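Ticket: Second-tier commissions missing from April statement
Product: Jistadus partner dashboard
Opened by: Heriberto Sánchez
Status: Resolved

Reported problem
Account shows 11 active sub-affiliates. April statement pays first-tier sales only. Second-tier column reads 0.00 for all of them. Referral links go through Groltus, with a redirect to the Prandell checkout.

Checks done
Cleared browser cache, no change. Exported raw clicks as CSV. Sub-affiliate IDs are present on the click but blank on the order. Test order placed at 2:40 pm from a clean browser profile, same result.

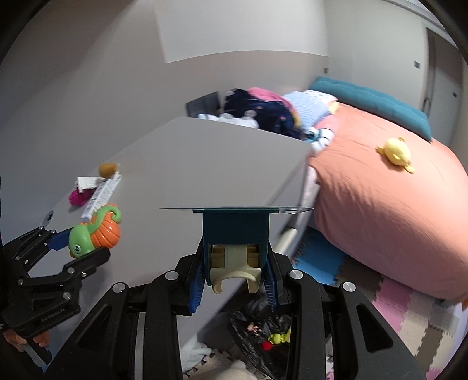 Cause
The Groltus redirect was set to strip unknown query parameters. The parent ID is passed as "pid2", a name added in the last tracking update and never added to the allowed list. First-tier credit uses a cookie and was not affected.

Fix
Added "pid2" to the allowed list and republished all 6 campaign links. Second test order recorded both tiers.
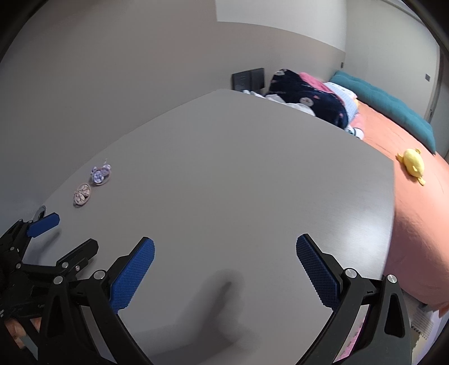

Orders already logged do not update on their own. Run Recalculate under Reports > Tiers, once per campaign, and wait for the job to finish before starting the next. Two of the links on this account also point to the old Taipe landing page, and those need the new tracking snippet before they will report anything.

Missing amounts post as an adjustment line on the next statement.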